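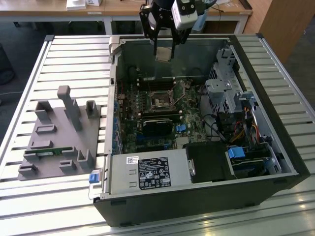 Plandalton PC Assembly Set

README, version 3/6/18

Contents of this folder: recordings, labels and notes from the spring student project at the Plandalton robotics club. The task is putting parts into a desktop computer with a single arm. The set is shared so that next year's group does not have to start from zero.

Task

The tower lies on its side on the slotted table with the side panel off. Small parts wait in the gray printed fixture to the left of it. The arm picks up one part, carries it over the case and places it. There are two part types in this release:

cpu — pick up the chip, hold it level over the socket, lower it, let go
ram — pick up the module from its slot in the fixture, turn it to match the memory slots, press

Closing the socket lever is done by hand and is not labeled. Thermal paste and coolers are left out. The computer is never plugged in during a session.

Size

636 episodes in total, 292 of them cpu and the rest ram. 209 episodes are marked as failed and were kept on purpose. Please do not delete them from your copy if you plan to report numbers against ours.

Files

episodes/ one folder per episode, with video and joint positions
labels.csv one row per episode: part, result, operator code, comment
fixture/ drawings for the printed plate, including the older Padier version with the short posts
split.txt the train and test lists used in our report

Operators are listed by code only. The comment column is free text and the spelling varies.

Labels

ok means the part ended up seated without help. partial means it was in the right place but needed a push by hand. fail covers everything else, including drops and stops. Two students labeled each episode separately and talked over the ones where they disagreed. A chip that landed turned the wrong way is a fail, even if it sat flat.

Known problems

The fixture was moved by one table slot in May. Episodes before and after the move should not share one calibration file — use the one in each episode folder.

In the early ram episodes the fingers slip on the edge of the module. We added rubber pads later, and the column pads says yes or no.

Joint positions are missing for a few episodes recorded with the Sorari logger. Those rows say nolog.

Use

Free for classes and clubs. If you print the fixture, check the slot width against your own memory modules first. Ours came out tight on one printer and had to be sanded.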